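Nandley workshop notebook
28 December 2025
Table setting, menu cards and cloth

Quiet day, heating on low. Carried on with the table for the Bestura job. They want one table dressed the way it will stand in the dining room, with the menus on it, before they order the rest.

Cloth first. White one from Backlund, washed at 60 and put away folded before the holiday, so it has kept its creases. Tried pulling it tight from the two short ends and that only moved the creases to the middle. Ironing it on the table gets rid of the sharp ones and leaves the soft ones. I stopped there. Bestura will have staff putting these on in a hurry and theirs won't be flatter than mine.

Table top measures 1,755 long. The cloth was ordered for the older, shorter table and I had it down as too small, but it covers the top and still hangs over the front. If we order again, go a size up and ask Backlund whether the hem can be weighted. Front edge lifts a little whenever the outside door opens.

Menu stands. Clear acrylic, both types from Dutano. The narrow base is 60 mm deep, the wide base 70 mm. On bare wood there is nothing between them. On the cloth the narrow one rocks if it lands on a fold, and the wide one mostly sits over it. Smoothing the cloth under the base with the flat of the hand before setting the stand down cures it for both. Add that to the instruction sheet, as the step before the menus go out.

Fingerprints are the bigger nuisance. The stands show every one, worst along the sides where you naturally take hold. Wiped them with the blue cloth and a drop of washing-up liquid in warm water. Do not use the spray from under the sink, it left a haze on one of the old stands in the summer and the haze never came off. Dry straight away or it spots.

Cards. The Thai one slides in easily. The Chinese one was tight at the bottom, so I trimmed a sliver off the lower edge with the guillotine and it dropped in. Measure the next batch before it goes to the printer. I think the file was set up with the bleed left on. Paper weight is fine for both, no bowing yet, though we should leave one up through January near the radiator and look again.

Position. Tried the cards side by side in the middle and it looked like a counter in a travel agent's. Tried one at each end, too far apart, and anyone sitting in the centre has to reach for both. Settled on the Thai card near the middle, facing the front, and the Chinese one out at the right end, turned in a bit to the left. From the near side you can take in both without getting up. Angle done by eye. I put pencil ticks on a strip of paper and laid it along the back edge so the spot can be found again after the cloth comes off.

Handling. Pick the stand up with both hands, one each side, and lift. Pushing it drags the cloth along and you get a ridge in front of the base. Dragging it towards you is worse, it takes the front edge of the cloth with it. Went through lift, turn, set down until I could do it without disturbing the folds. Slow is fine.

Still to do:
ask Bestura if they want the backs of the cards printed as well
price for the wide base only, 60 pieces, from Dutano
second cloth, longer
find the box the stands came in, the tissue is worth keeping
new blade for the guillotine

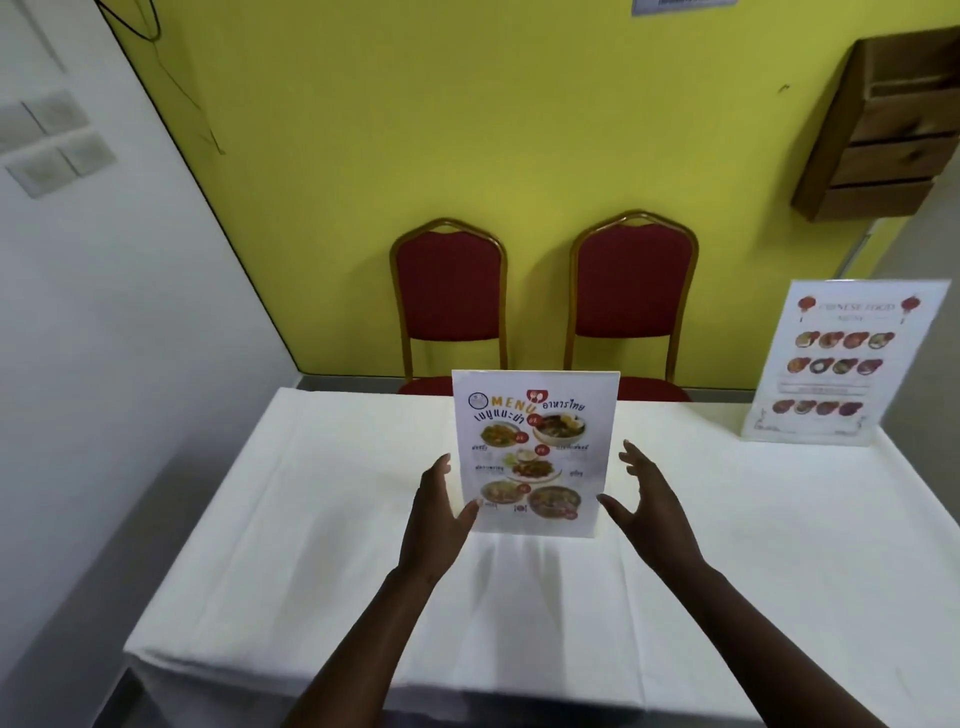
Nandley / Workshop notebook / p. 60

Reaching for the Thai card from the near side, one hand for each edge. Orange MENU heading reads well at this distance and so do the food photographs. The small blue lettering beside the dishes does not. Same trouble with the title on the Chinese card, which is faint between its two red lanterns. Suggest a darker ink there and larger dish names on the Thai one, and send both notes to Bestura together with the question about the backs. The creases across the middle of the cloth want another go with the iron.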